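Rosin and Slow Bows

Several players in the Drasarville section have asked why their long notes shake near the tip. Try a metronome at 100 and hold each open string for 11 beats, starting with the G. Keep the right thumb bent and let the elbow drop a little as you pass the middle of the bow. Go easy on the rosin. Three or four strokes before rehearsal is plenty.

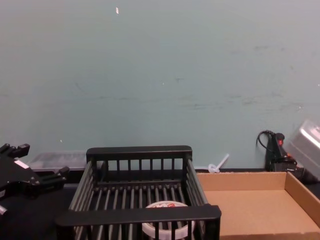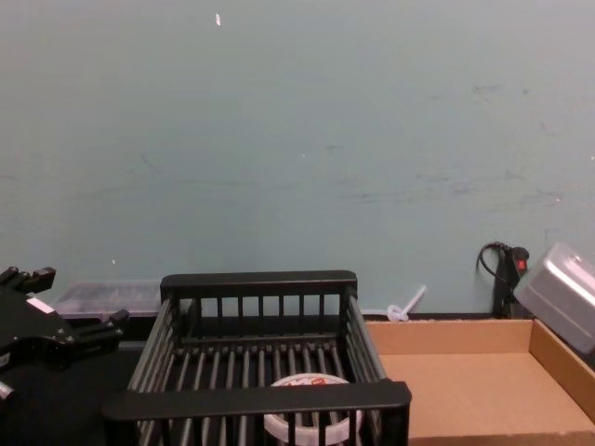
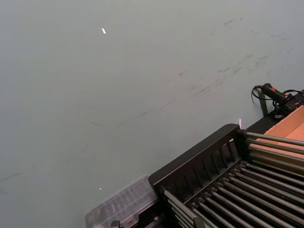

Parts for November

Viola and cello parts for the Priltar concert are in the Carroll room. Please number your measures in pencil before the first rehearsal.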